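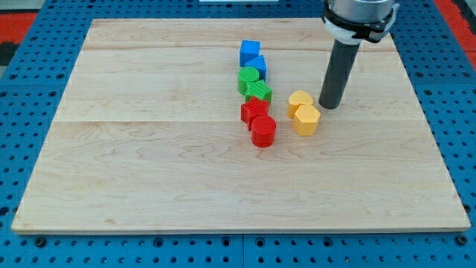
Flomholm Dance Residency: progress report for the second period

Prepared for Noreen Phelan, programme officer

1. Where we are now

The residency is past its middle point and the new work, with the working title Bedness, has now a complete first half. In our application we promised a piece for seven dancers of one hour. At present we have 31 minutes which I consider finished, and further material which is learned by the dancers but not yet in the right order. I expect the full length will be a little shorter than promised, perhaps 55 minutes, and I would like to ask if this is acceptable for you.

The rehearsals took place in the big studio at Zatham, from ten in the morning until four, five days a week. We lost four days in the second week when the heating was broken. The house gave us two of these days back, and the other two we made up with longer evenings at the end of the period. All the dancers agreed to this and were paid for the extra hours.

2. The choreography

The first section, which you saw on your visit, is changed very much. You remarked that the entrance of the group was too long, and after watching the recording I came to the same opinion. It is now cut by half. The two women begin alone, on the floor, and the others come only when the music has already started.

The second section is a trio built from weight and falling. It was the most difficult part of this period. For three weeks we had only fragments, and I changed the cast one time, with the agreement of both dancers. Now it has a clear line, but the middle still needs work. The lift before the turn is safe, yet it looks careful, and it should not look careful.

The third section uses steps from the social dances of the region. We had two teachers for this, who came on alternate weeks. I want to keep the rhythm of the steps and put them on another part of the body, so the feet stay quiet and the shoulders do the work. The dancers found this amusing in the beginning and then quite tiring.

3. Music

The composition is by the duo Mac an tSaoi, as planned. They delivered the recordings for sections one and two. Section three exists as a sketch for fiddle and electronic sound, and we rehearse with this sketch. The final version is promised for November. This is later than in the schedule, but I have spoken with them and I believe the date is realistic.

4. Work with the public

We opened the studio three times. In total 145 people came to the open rehearsals, and the last one, on a Sunday afternoon, was full. Afterwards there was a conversation, and many questions were about how dancers remember the steps. We will use this in the introduction before the performances.

The school workshops went well in Flomholm and less well in the two villages outside, where the bus times did not fit with the end of lessons. 59 pupils took part in the complete course of six meetings. For the next period I have asked the schools to let us come in the morning.

5. Money

The spending follows the budget in most lines. The fees for dancers and teachers are paid up to date. Travel is over the plan by 230 euros, caused by the change in the cast, and I covered this from the line for small costs. For costumes we spent 2,701 euros, and the line is now closed, apart from shoes. One dancer needs a second pair, and I will pay it from the same line for small costs if you have no objection. The receipts are in the separate folder, numbered in the same order as the budget.

6. Difficulties

One dancer had a strained calf and rested for nine days. She is back in full rehearsal, but she does not jump yet in the third section. We have a simpler version for her, and I must admit I like it, so maybe it will stay.

The lighting designer can be with us only in the last ten days. I would have preferred to have him earlier. We agreed that he receives the recordings every Friday and sends his remarks in writing.

7. Next period

We will finish the order of section three, repair the middle of the trio and begin the full runs with the final music as soon as it arrives. The floor plan for the touring version must also be made, as the stage in the second venue is two metres narrower. The first full run is open to you, and I will send the hour when the studio has confirmed it.

Please let me know your answer about the length of the piece before the programme text goes to print.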